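**Prukine table-clearing arm with the Plirdale planning software: 3 out of 5**

We run a small catering kitchen, and Lahtinen leased us this setup in September. The pitch was that it would give the dish crew back their evenings. I've lived with it long enough to have an opinion.

What you get is an arm on a fixed base, a two-finger gripper and software that lets you rehearse a job in a simulated room first. The simulator is the best part. Minttu Nurmi learned it in 4 shifts with no background in this stuff, and she can now set up a bowl pickup without calling support.

The arm itself is fussy. Move the sideboard and somebody has to redo the setup. Lahtinen's brochure says "hands-free," but we have 2 people trained to watch it, and neither got a raise for it. Oona Väisänen used to chat with the servers while she cleared. She says the job is lonelier now, and I believe her.

Bowl pickup in the simulator, room view and gripper view: 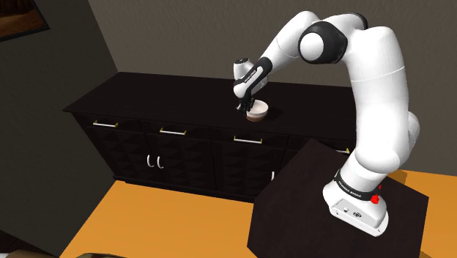
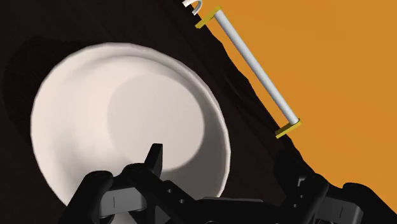

The lease is $800 a month, with service calls extra. I looked at the Prillel as well, which costs less but has no rehearsal mode, so I'd still pick this one if I had to pick. I'm not convinced I had to. Ask your crew before you sign, and get the training hours written into the contract. Ours weren't.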